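I met her on a Wednesday, at seven in the morning, because later in the day she has a brush in her hand and does not like to talk. She paints the insides of houses in Dilton and in the villages near it, alone, for 23 years now. She asked me not to print her name. Her telephone is full already, she said, and the people who need her know where to find her.

We sat in the bakery on Sperling Street. She drank tea and kept her jacket on during the whole conversation. I had prepared questions about color, but she wanted first to speak about walls.

"People call me and they say, I want green. Good. But what is under the green? In Dilton, half of the old houses have three or four kinds of paint, one on the other, and some of them do not like each other. I scratch with my key in a corner. This takes one minute, and after it I know if the job is four days or nine."

She learned the work in Zerska, in a small firm where the oldest painter did not permit anyone to open a can in the first month. The new ones washed walls. They filled holes, sanded, washed again, and at the end of the month they were allowed to paint the inside of a closet. She found it terrible at that time. Now she does nearly the same with the young people who ask her for a summer job, but she makes it one week.

"A month is too long. They go away and work in a supermarket," she said.

I asked her how many rooms she has painted. She keeps a notebook for every year, with the address, the color, the number of cans and a word or two about the customer, and last winter she added everything together. The result was nearly 1,000 rooms. She did not seem proud of the number. What interested her was how the colors go in waves. Her first notebooks are full of cream and of a yellow which the shop called butter. Then there came many years of white, then gray, so much gray that she bought it in the biggest cans and never had too much of it. For the last few years people ask her for dark colors, mostly blues and greens and everything that is between them.

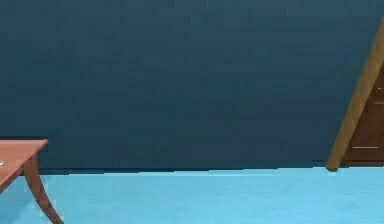 *Dark teal on a plain wall.*

She likes this change, with some reserve. A dark color is less patient with the painter. It shows where the roller stopped and started again, and it shows every place where the filler was not sanded well. In white you can hide a tired afternoon. In a dark green you cannot, and the customer will look at this afternoon for ten years.

"I charge more for dark," she said. "Some people are surprised. I tell them it is three coats, sometimes four, and between the coats I go around with a lamp. The lamp I hold flat against the wall, so the light comes from the side. Then you see everything. It is not a nice moment."

About brands she is careful. She has used Breluris paint for most of her life, and she says it is good paint and too expensive, and that the cheaper line from the same firm is good enough for a ceiling. For a kitchen she would not take it. She had one kitchen, on the road to the station, where the customer bought the cheap cans himself to save money, and she had to come back after one winter. She did not want to say more about that kitchen, only that the second time he let her do the shopping.

Our talk came then to the question that readers send us the most, which is the bedroom. Many have read that a bedroom must be pale, that a dark room makes you sad or makes you sleep badly. She has not much respect for this rule. She asks her customers at what hour they are in the room with open eyes. If the answer is only at night, with a lamp, then the color by daylight has not so great importance, and she brings the sample in the evening. She paints it on a piece of cardboard as large as a newspaper page and leaves it behind the lamp for a few days.

"They always want to decide in the shop," she said. "In the shop there is this white light from the ceiling, like in a hospital. Nobody sleeps in the shop."

Her own bedroom was dark red for a long time. Now it is a brown which she mixed from what was left over from other jobs, and which she could not mix a second time. If a piece of it gets damaged, she will have to paint the whole room.

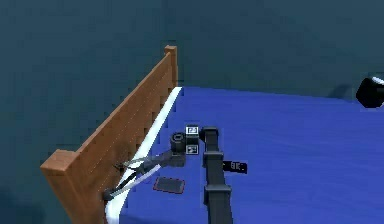 One reader, writing to us from Zerska after we announced this interview, does not agree about dark bedrooms at all. She painted hers in a deep blue two years ago, and she says that she was happy with it until November, when she started to get dressed in the hallway in order to see whether her socks were the same color. Her advice to others is to paint one wall and live with it through a winter before doing the rest.

I read this letter aloud at the table. The painter laughed and said that the socks are a fair argument. But one wall she does only when the customer insists. In her opinion the eye goes to the corner, where the two colors meet, and stays there, and very few corners in old houses are straight enough for this. If somebody is afraid of the dark color, she proposes to stop it at the height of the door and to continue above it with something light, also on the ceiling. It costs her one more day with the tape.

The tape was a long subject. She buys it in two widths and she pulls it off while the paint is still a little soft, slowly, back over itself. Most of the calls she gets from people who have painted on their own are about tape which stayed on for the weekend. It takes the edge of the paint with it, and sometimes the old paint below as well. She can repair it, but it goes slowly and with a small brush, and she feels bad about the bill.
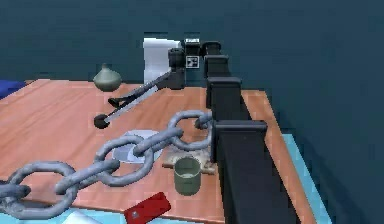 How long should you wait between two coats if you paint at home? She waits until the next morning, whatever is written on the can, and if it rained in the night she waits until after lunch.

The can, she explained, was written for a room with good air and a normal temperature, and she has seldom worked in this room. In Dilton many houses stand near the river and the walls take a long time in spring. She puts the back of her hand on the wall. If it feels colder than the wall in the next room, there is still water in it. I asked if there is not some instrument for this, and she said that there is, she has one, it is in the car, and it tells her the same as the hand.

She had to leave at half past eight, so I went with her to the car and we talked further there, standing. In the trunk everything had its place. The rollers were in plastic bags, closed with a rubber band, and each bag had a strip of tape with the name of a color. She washes a roller only when the job is finished. Between the coats it sleeps in the bag, as she says, and so she saves water and also her back.

I wanted to know what she does first when she comes into a room where she will work. I expected something about covering the floor. But she goes first to the window and opens it, and closes it again, two or three times. In her first years she painted a window shut, in a school, and the people found it out in June. Since then she keeps a thin knife in her pocket, and at the end of each day she runs it along the gap and moves the window once more.

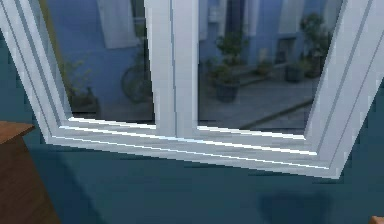 She does the wood always before the walls, although she knows good painters who do the opposite. The dust from sanding goes everywhere, and she prefers to have it on an old wall. For the frames she takes a brush that is at least a year old, with hair that has become a bit shorter. A new brush leaves hairs, and in white gloss you find them only on the day after. She has one brush from the firm in Zerska, with a handle which was repaired with string, and this one she does not lend to the summer helpers.

White is for her the most difficult color to sell. There are so many of them in the Breluris book that people become nervous. She carries only four with her, and when a customer wants to see the others she says that the book is at home. It is true, she added, it has been at home for years.

Before she drove away I asked which color she would not paint, even for good money. She thought about it longer than about all the other questions. There is an orange, she said, which was in fashion when she was a girl, and her parents' hallway had it on all sides and on the ceiling too. She has painted over this orange many times, and it comes through two coats and sometimes through three.

"If they ask me, I will do it," she said. "But I will tell them what it costs to get it off."

She takes new work again from January. Small repairs she does between the big jobs, mostly on a Friday afternoon, and for these it is best to leave a note at the bakery.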